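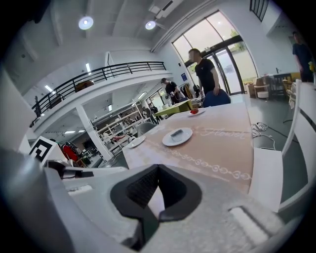 Pre-Session Software and Safety Checklist, Hand-Held Gripper Recording
Plostix, table-setting tasks
Checked April 12, 2024

Fill this in before the first recording and again after any change to the recorder, the tracking settings or the room. Mark each item OK, OPEN or N/A and write a comment if the mark is anything other than OK. An item marked OPEN with "stop" in the comment has to be closed before anyone records. Comments from this check are under each item.

Software names used on this sheet: Claltov is the recorder. Mathias is the tracker that turns marker views into gripper poses. Skikoteo is the replay and planning tool used on the recordings afterward.

Section A. Recorder

A1. Claltov starts from the release build, and the version on the status line matches the one in the session plan.
OK.

A2. All camera streams are listed and none is marked stale. Unplug and replug one camera and confirm that the stream comes back under its old name.
OK. The head camera came back under its old name, but it took two tries. The first time, Claltov listed it as a new device and the episode folder would have had an extra stream in it. Write this down if it happens to you. The device rule on the recording computer is by port, and somebody has moved the hub.

A3. Clocks agree across all streams. Run the flash test and read the offset from the report. The limit is 40 milliseconds between any two streams.
OK. The report was well inside the limit. Keep the report file with the session.

A4. Free disk space covers the whole session plan, and the write test runs for 15 minutes without a dropped frame warning.
OPEN. The write test passed. Free space did not cover the plan. Old calibration clips were still in the scratch folder. Cleared after this check, but the item stays open until the second reader has looked.

A5. Episode names come from the plan file and can't be typed by hand.
OK.

A6. The stop button in Claltov closes the episode cleanly when pressed in the middle of a grasp. Open the resulting file and confirm that the last frame is readable and the gripper width has a value all the way to the end.
OK. The width log ends slightly before the video does. This is known and the loader trims for it.

Section B. Marker tracking and perception

B1. The marker size in the Mathias config matches the size measured with a ruler on the printed face. Measure the black border, outside edge to outside edge. Don't include the white margin.
OK. The config had a comment next to the value saying it included the margin. The value is right and the comment is wrong. Comment removed.

B2. Each marker ID is assigned to one cube face only, and the left and right cubes are not swapped.
OK. To check for a swap, hold the gripper pointing away from you and rotate it slowly to the left. The plotted pose should turn left too. With swapped cubes it will usually flip partway around.

B3. Marker faces are clean, flat and free of tape or glare. Look at them under the lights that will be on during the session, with the daylight you will have.
OPEN. There is strong daylight from the glass side of the hall. Tracking was steady in the test, but the exposure was set on a darker day. Repeat this item if the light changes, and fix the exposure instead of leaving it on auto.

B4. Fisheye calibration is loaded for the wide cameras. Confirm that straight edges come out straight in the undistorted preview, most of all near the outer part of the image circle.
OK. Railings and door frames are good for this. A table edge is too short when the camera is close to it.

B5. The static test passes. Set the gripper down where the head camera has a clear view of the markers, record 1,000 frames and read the position spread.
OK. Do not lean on the table during the test.

B6. The tracker reports "lost" when the markers are covered, and does not hold the last pose.
OPEN, stop. With both cubes covered by hand, Mathias kept giving the last pose for a short time with its status still on "tracked". The hold setting had been turned on for a demo and was saved into the default profile. Set to off, test repeated, now passes. Leave this item open until the default profile in the repository has been changed as well. If it is only changed on the recording computer it will come back with the next update.

B7. Blurring of faces is switched on for exported video, and a sample export has been looked at by a person.
OK. Look at people standing well back in the room too, and at anyone who only comes in at the edge of a wide view.

Section C. Workspace

C1. Cables on the floor do not cross the path of the person holding the gripper.
OPEN. White cables run across the floor by the dining table, with a power strip near it. They need to be routed along the wall or covered. Until that is done, the person recording stays seated.

C2. Everyone in the hall knows a recording is under way, and people not in the task stay back from the table while an episode is open.
OK. People may be in view in the background. They should not reach over the tabletop unless the task calls for a second person.

C3. The objects for the task match the object list in the plan file, including spares.
OK. Plates were matched by eye. Food items are entered under their general names. If you don't know what an item is supposed to stand for, enter "food, other" and write a note. A wrong name is harder to find later than a missing one.

C4. The finger pads are clean and close evenly, and the tips meet when the trigger is fully pulled.
OK. Wipe them between food items.

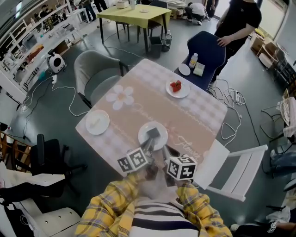

Can we keep recording if Mathias loses one of the two marker cubes for a moment?

One cube is enough for a pose as long as at least one of its faces is fully in view, and the status will show "single". Keep going if it lasts for a moment only. If the status goes to "lost", finish the motion, stop the episode and mark it for review. Don't go back and repeat the motion inside the same episode, as the planner will read it as part of the task.

C5. The person holding the gripper has a clear way to put it down. No cord is wrapped around the wrist or chair.
OK.

C6. Loose sleeves and hair are kept away from the finger linkage.
OK. Sleeves also matter for tracking. A cuff that slides forward can cover the lower part of a marker face, and a face with a covered corner is dropped.

Section D. Gripper width and control signals

D1. Width reads zero with the fingers closed and full value with them open. Open and close slowly, then fast.
OK. Fast closing gives a small overshoot below zero. The filter clips it.

D2. The width stream is logged at 400 Hz and resampled by the loader only. No resampling takes place in the recorder.
OK. An option in Claltov called "match video rate" does the resampling at record time. It must be off. It was off.

D3. Width and pose share one time base after loading. Tap the closed fingertips on the table, then open them, and confirm that the order of the two events in the plot matches the order you did them in.
OK.

D4. Speed and acceleration limits in the Skikoteo profile are those of the arm that will replay the motion. The limits must be entered by hand for each arm.
OPEN. The profile still has the limits from October, when a different arm was in use. Replay in simulation is fine with these. Replay on hardware is blocked until the new limits are in.

D5. Segments over the limit are flagged and slowed down, and the report lists them.
OK. Check at least one flagged segment by watching it. The most common cause is a pose jump when the tracker changes from one cube to the other. Slowing a pose jump down does not fix it. It has to be cut or smoothed in tracking first.

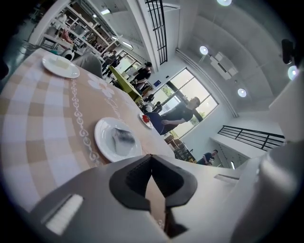 Section E. Replay and planning

E1. One short episode has been taken through the whole chain, from Claltov to Mathias to Skikoteo, before the session starts.
OK. This catches more trouble than any other item on the sheet. Please don't skip it when time is short.

E2. The table height in the planning scene was measured in this room. It is not copied from an earlier scene file.
OK. Measure on top of the cloth.

E3. Collision shapes exist for the table, the plates and the chairs pushed up to the table.
OPEN. Table and plates are in. Chair backs are missing. They stand higher than the tabletop and the elbow of the arm can reach them. Add them as plain boxes with a generous margin.

E4. The plan fails with a clear message when the target is out of reach. Test with a target placed well off the table.
OK. The message names the joint that ran out of range.

E5. The emergency stop has been pressed with the replay running in simulation, and the controller state afterward is "held".
OK. After the reset, the replay must start again from the first pose. It offered to resume from the middle. Decline that, even if the arm looks close to where it was.

E6. Failed episodes are kept in their own folder with a reason. Nothing is deleted during the session.
OK. The reason list is short: tracking lost, wrong object, dropped object, interrupted, other. Use "other" with a note.

Open items after this check
A4, second look at the disk space.
B3, exposure to be fixed for the current light.
B6, default profile to be changed in the repository. Stop item.
C1, cables and power strip to be rerouted or covered.
D4, new arm limits. Blocks hardware replay only.
E3, boxes for the chair backs.

Recording can start when B6 is closed and the disk space has been confirmed. C1 can stay open for seated tasks. Initial each item on the paper copy when you close it, and put the paper copy back in the sleeve on the recording computer.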